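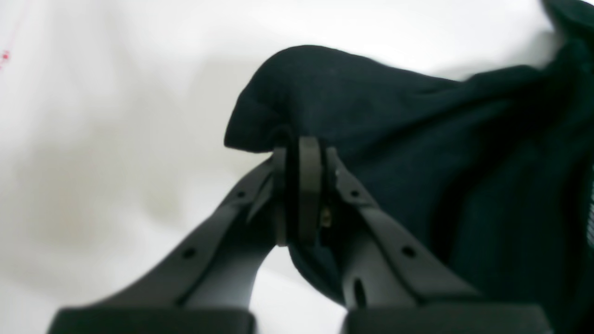
Session 3: Safe practice when handling cloth
Course notes, Lerkbridge — Weronika Malinowski

Read these notes before your first turn at the bench. They cover the local rules. The general rules on guarding and emergency stops were in Session 1 and still apply.

Before starting
Check both fingertips for chips, burrs and loose screws. Knit fabric snags on very small defects. Write any damage in the bench log, even if it was there last time. Press the stop button once and confirm that the arm will not move until it is reset.

Force and speed
Use the lowest grip force that holds the cloth. Start at 30 percent of the gripper's setting and go up in small steps. Cloth can hang well below the grip point, so set the lift height from the lowest fold — the fingertips are the wrong reference.

Hands
Never pull on cloth while the fingers are closed on it. Stop the arm, open the gripper from the panel, then take the cloth away. Tie back long hair and push up loose sleeves. One person has the panel, and that person says "clear" before every restart.

Recording
Log failed grasps as well as good ones. The Suvness set has 2,767 entries, and the ones with no note on the failure are of little use to us. After 90 minutes, stop and check the fingertips again.

Questions about the log go to Consuelo Pacheco. Bring your completed checklist to Session 4.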